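Handheld grippers: one big marker cube or flat marker plates? Also, cables

Posted in Grippers and End Effectors

Prisby_bench

Hi all, long-time reader and I finally have something to ask! We are choosing handheld grippers for recording two-handed table tasks, mostly folding and picking up small cloths, and I have a budget for one more pair. So far I've had a turn with the Sukard pair and the Grasora pair, and I like them both for different reasons, which is no help at all. Sukard tracks beautifully for me until I turn my wrists inward, and then the position jumps. Grasora is steadier but my forearms are done for by lunchtime. Our room is busy and wide open, with lots of ceiling lights, if that matters.

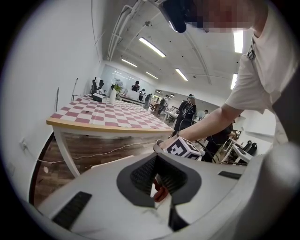
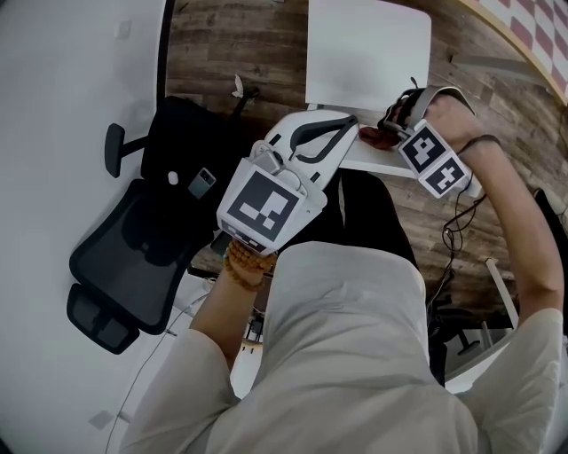
My other worry is the cables, because I keep feeling them tug when I reach for the far side of the desk. I was hoping to get through 500 short recordings by the end of April and we have 375 to go, so I'd love to settle this soon. Would you switch, or stick with what we've got and fix the small stuff?

amegashie_fan

Stick with what you have! I went through the same thing last year and changed grippers halfway, and then the two halves of my recordings never did match up nicely (different finger length, different opening, the whole business). For the jumps, check whether your sleeve or your other hand is covering the markers when you turn in. I recorded 100 tries just turning my wrists slowly in front of the camera, and nearly all the bad ones were one gripper hiding the other. A cube gives you more faces to fall back on, so if one of your pairs takes a cube, try that first. And wash off fingerprints, they do shine under ceiling lights.

Cables: soft strap at the elbow, a nice big loop of slack, done. Give the loop more than you think you need.

looseGear

get the amegashie ones, lighter

Prisby_bench

Thank you both! I'll try the elbow strap this afternoon. looseGear, do you know what they weigh? The page I found only says they're rated for 3000 cycles, and my poor arms would like the other number.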